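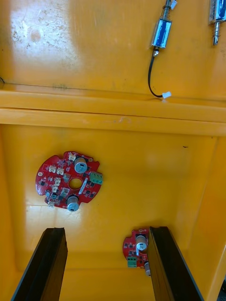
Figure 1. Wrist view over the yellow bin: red circuit boards on the floor, solenoids beyond the ledge.

Unit 6 handout: The pick that was logged but never made
Notes by Kourosh Bakhtiari

The case comes from the Flonix sorting cell. Over one August trial the cell made 3000 attempts on round boards and logged 198 faults. The supplier's report called that acceptable. I'd read it with some suspicion — a fault only got into the log if the controller noticed it.

Shahram Ansari went back through the records by hand and found another 40 attempts marked "complete" where the fingers had closed on nothing. The arm carried on to the drop point, opened, and scored itself a success.

What went wrong

The controller took "fingers stopped moving" to mean "part held". Fingers also stop when they reach the end of their travel. There was a width check in the software, but its lower limit had been set to zero during commissioning and stayed there.

The supplier blamed glare off the yellow plastic. Look at Figure 1 and judge for yourself. The bright patch is on the upper panel, well away from the boards. I'm more bothered by the right finger, which hides part of the second board from the wrist camera. Glare may explain a bad aim. It can't explain a false "complete".

The proposed fix was a new vision model from Imutero. In 13 of the false picks the aim was fine by anyone's measure, so I don't see what a new model would have done for those.

For the tutorial

Bring a one-page fault tree with "empty grip reported as held" at the top. Keep sensing faults and logic faults on separate branches. Say which signal you would trust, and what would make it lie to you.

Reading: Ansari's log review, sections 2 and 4. Skip the appendix, the units are wrong.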